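Skurnden Lines > The Club > About Us

We're a model railroad club, and the Plidgate & Natine is our railroad. It's an HO scale layout of a short line that never ran anywhere except in our clubhouse, and we've been having a wonderful time building it for 25 years now. If you like trains, or scenery, or wiring, or just sitting at a small desk pretending to be a dispatcher on a rainy night, you'll fit right in!

The story goes like this. The P&N was built to bring lumber and limestone down from the hills above Natine to the river docks at Plidgate, with a stop for water and helpers at Liyanage Junction. Passengers were an afterthought (one combine on the back of the morning freight, and you'd better not be in a hurry). We set the layout in the early 1950s, so steam is hanging on and the first secondhand diesels are turning up. That gives everybody something to run, and it lets us keep arguing about paint schemes.

The mainline is 195 feet long from the Plidgate docks to the end of track at the Natine quarry, with one long climb at 2 percent that will stall anything with dirty wheels. Track is code 83 on the main and code 70 in the yards and on the quarry spur. Most of the turnouts at Liyanage Junction were handlaid in place, and the three-way at the throat of the yard took most of a winter. It works beautifully now. Please don't lean on it.

We switched from block control to DCC a while back and we'd never go back, although the old control panel is still hanging on the wall by the door with all its toggles and we let kids flip them. Sound is welcome during work sessions, turned down a bit during operating sessions so people can hear each other.

Operating sessions are the heart of the club. We use car cards and waybills, a fast clock, and a timetable that gets rewritten whenever somebody proves it can't be done. A full session needs two people at the Plidgate yard, a dispatcher, and as many road crews as show up. New operators ride along with an experienced engineer first, usually on the quarry turn, and by the end of the evening most of them have the throttle. The best part of any night is the meet at Liyanage when the log train is late and the local has nowhere to hide.

What are we working on? The Natine end, mainly. The quarry face is carved and colored, the crusher building is still cardboard mockups, and there's a trestle over Skurnden Creek waiting for its last bents. We pour the creek itself after that, and we can't wait. We're also replacing the old lichen trees along the grade, a few dozen at a time, with wire armatures and better foliage.

You don't need to own any equipment to join, and you don't need any experience either. Several of our best scenery builders had never touched plaster before they walked in. Work nights are every Tuesday evening, and the spring open house is in May, with trains running all day and the junk table out in the hall. Bring your own cars if you like! They'll need metal wheels and body-mounted knuckle couplers to run on the main, and there's a gauge and a scale by the yard so you can check them before the session starts.

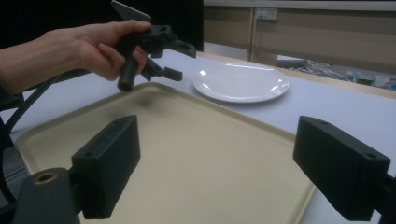 Page last changed: 4/13/23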